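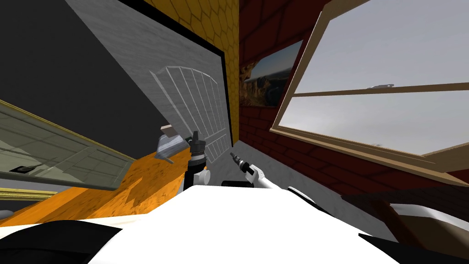

Plandden Saltfield, Process and Biology Notebook
Entry: 8th June
Entered by: C. Sikora
Copied to: N. Işık, K. Sikora, H. Nowicki

Purpose. To record the state of the concentrator series ahead of the winter maintenance period, and to set out the grounds for the revised brine transfer schedule between Ponds 4 and 7.

Intake and early ponds. Seawater intake continued overnight on the high tide. Pond 1 level is 45 mm above the board mark. The gate at the Hilitton end was lowered at first light and the level is to be read again before any further intake is permitted. The benthic mat in Pond 2 remains firm underfoot along the eastern wall and lifts in small pieces near the old culvert, as it did last season. Two cores were taken from the firm section. Both show an orange-brown upper layer over green, with the black sulfide layer beginning lower than in the summer cores.

Intermediate ponds. Density in Pond 4 was read by hydrometer and by weighed sample. The two methods agreed in the morning and differed in the afternoon, when the wind had pushed fresher water to the southern corner. Mr Marciniak's earlier instruction that afternoon readings be taken at the jetty only is to be reinstated. Staff are reminded that the sampling bottle must be rinsed three times in the pond brine, not in tap water.

Brine shrimp. Net hauls at the usual stations in Pond 5 gave counts of 174 and 94 adults. The lower figure is from the station nearest the inlet. Females carrying cysts were present in both hauls. No change to the pond level is proposed while the population is grazing well, and the colour of the water has improved since the last entry.

Mucilage. A slight stringiness was noted in brine drawn from Pond 6. Ms Nowicki ran the funnel test on two samples and recorded slower drainage than she would like, though within the working limit. The organism responsible has not been confirmed. Her view is that the nutrient load from the stormwater drain should be examined first. Dr Işık is inclined to suspect the long holding time in Pond 6 -- the transfer pump was out of service for much of May -- and has asked that both possibilities be left open in the record.

Transfer schedule. The Hilis pump is back in service. It is proposed to move 4,000 kilolitres from Pond 6 to Pond 7 in stages, with density and funnel readings between stages. Transfer is to stop if drainage slows further. K. Sikora will hold the gate log and initial each movement.

Crystallisers. No harvest activity. The floor of Crystalliser 3 was inspected after draining and is sound except for a soft patch beside the access ramp. Rolling is deferred until August. Red colouration in the remaining brine is good and salt taken by hand from the margin was hard, with few hollow crystals.

Equipment. The refractometer reads high against the standard and has been tagged. The replacement from Jasińska has not arrived. Use the older instrument in the second drawer and note its serial number beside each reading.

Outstanding.
Nutrient samples, drain and Pond 6: H. Nowicki
Mat cores to be photographed and sectioned: N. Işık
Repair of walkway boards, Pond 5: request lodged
Correction of the Pond 3 level in the previous entry, where centimetres were written for millimetres: C. Sikora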